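In Praise of the Handwritten List

I have been keeping lists on paper since I moved to Vonport, and I want to make the case for them with my whole heart. I mean all of them: the shopping list, the list of library books, the list of people I owe a phone call, the list on the inside of the pantry door that tells me which jars are older than I'd like. A good list is one of the great pleasures of an ordinary day, and I think we gave it up far too easily.

My own conversion came in July, on the coast road to Sandu. My phone had died and I needed groceries for a house full of cousins. So I sat in the car outside the store and wrote everything down on the back of a parking receipt, from memory, and I came out with every single thing we needed plus a melon. I still have that receipt! It says "lemons, the good bread, ask about ice" and when I read it I can smell the car.

Compare that with the app I had been using, which was called Hiltus and which sorted my groceries by aisle. It did this well. I have no complaint about the sorting. But I can't remember one list I made in it, and I made them for years. They came up, I tapped them, they went gray and slid away, and at the end of each week there was a clean white screen as if my family had never eaten anything. 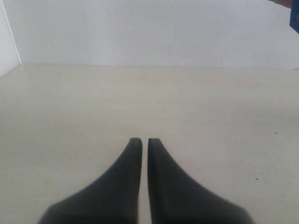
What I love about paper is that it keeps the crossings-out. You can see that I wanted plums and then thought better of it. You can see that somebody else in the house has added "cereal" in capital letters, twice, and underlined the second one. My grandmother's lists were like this. She wrote them on envelopes in pencil, with prices down the side, and she would turn the envelope over and do the arithmetic on the back before she put her coat on. When we cleared out her kitchen we found 14 of them in a drawer with the string and the birthday candles, and I would not trade them for any photograph of her (and there are some wonderful photographs).

There is a practical case too, and it's stronger than people expect. Writing something by hand is slow, and the slowness makes you think. If I have to form the word "cinnamon" one letter at a time, I have a moment to wonder whether there's already cinnamon in the cupboard. There usually is. I have stopped buying it. I have also stopped buying batteries, which I used to pick up on every trip out of a vague fear.

I tried to explain this at a dinner and was told that I was describing nostalgia. I don't think so. I'm no enemy of gadgets, and I'd be lost without the map on my phone, which has saved me from some terrible decisions. I just think a tool should be the right size for its job, and a list is a small job. It wants a small tool. A pencil weighs nothing, starts up at once and has never asked me to agree to anything. 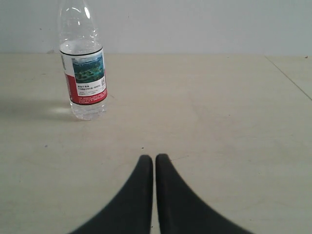 A bottle of water on the table.

Then there is the matter of other people's lists. I pick them up in supermarket carts and parking lots and I have, I am proud to say, about 200 in a shoebox. Strangers are so much more interesting on paper! One says only "soup (for Tuck)" and nothing else. One has a whole dinner party worked out, course by course, with a question mark beside the fish. My favorite was written on the stationery of a hotel in Ivura, a very long way from where I found it, and it begins with "stamps" and ends with "new life??" and has onions in the middle. I think about that person often. I hope the onions were good.

I wrote a shorter version of this for our neighborhood newsletter, which came out on 19th April, and I expected silence. I got more mail than I have ever had for anything, and a fair share of it was from people who wanted to argue.

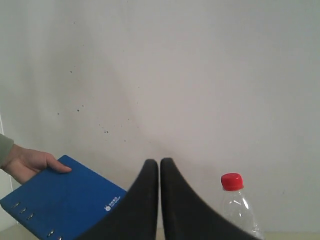
Tsz-kin Yen wrote that I was being unfair to the shared list on a phone, and that in a house with two working parents and three kids it had ended a long war over milk. Paper stays on the fridge, the letter went on, "and I am never at the fridge when I remember the milk." It closed by asking what I proposed to do about that.

I've turned this over a good deal and I have to give some ground. A shared list is a fine thing when the people sharing it are scattered all over town. If it brings peace over milk, keep it, and I'll be glad for you. But I'd still put a pad on the counter for everything else. A pad is where a kid can write "surprise" and have it stay there all week until somebody gives in and buys one. And it's where you find out, years later, what your house sounded like.

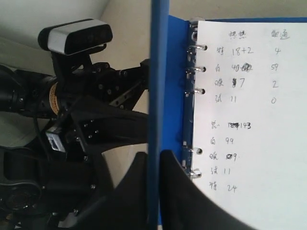 Vol. 9, page 14

A few readers asked what I use, so I'll tell you, with the warning that I have strong feelings about it. I like a cheap pad with the glue along the top. Lined is fine. A nice notebook is a mistake, and I say that as someone who owns far too many nice notebooks with nothing in them. You will be afraid to write "dish soap" in a nice notebook. I use a soft pencil for groceries and a pen for anything with a date attached, and I tear the page off when I leave the house and put it in my left coat pocket, always the left.

Don't rewrite it neatly - I beg you. The neat copy loses all the good parts. And when you get home, don't throw it out right away. Leave it on the counter overnight, or use it as a bookmark, or drop it in a drawer with the string and the candles. I have one in front of me now that says "call Mom, light bulbs, pears," and I've done the bulbs and the pears, so I'd better go and do the other one.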